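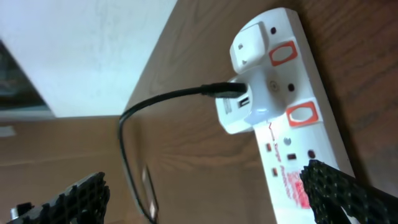

A power strip with British-style sockets. Each switch has an orange border.

How a Power Strip Works

A power strip takes electricity from one wall socket and shares it among several. Inside the case, metal bars run along the row of sockets. When a plug is pushed in, its pins touch these bars and current can flow.

Why three holes?

A British-style plug has three pins. The two lower pins are called live and neutral. Current travels between them through the device. The top pin is called earth. If something goes wrong inside a device with a metal case, the earth pin gives the current a safe path away from people.

The earth pin is longer than the other two and enters first. In most sockets it pushes open small shutters that cover the live and neutral holes.

What does the switch do?

On a strip with separate switches, each one controls its own socket. A switch is a gap that can be opened or closed. Closed means on. Open means off, even with a plug still in place.

What is an adapter?

An adapter lets one kind of plug or cable connect to another kind of socket. A USB charging block is a special sort. It changes the high voltage from the socket to the low voltage a phone or tablet needs. The cable then carries this low voltage to the device. The block in the picture has a black cable in it and one USB port with nothing connected.

Words to know

Current: the flow of electricity.
Voltage: the push that makes current flow.
Live: the wire that brings the push.
Earth: the safety wire.

Safety rules

Ask an adult before plugging in or unplugging anything.
Never put a finger or an object into a socket.
Keep water away from the strip.
Do not plug one power strip into another.
Tell an adult if a plug feels hot or a cable is damaged.

Text: Roos Jacobs
Next page: Fuses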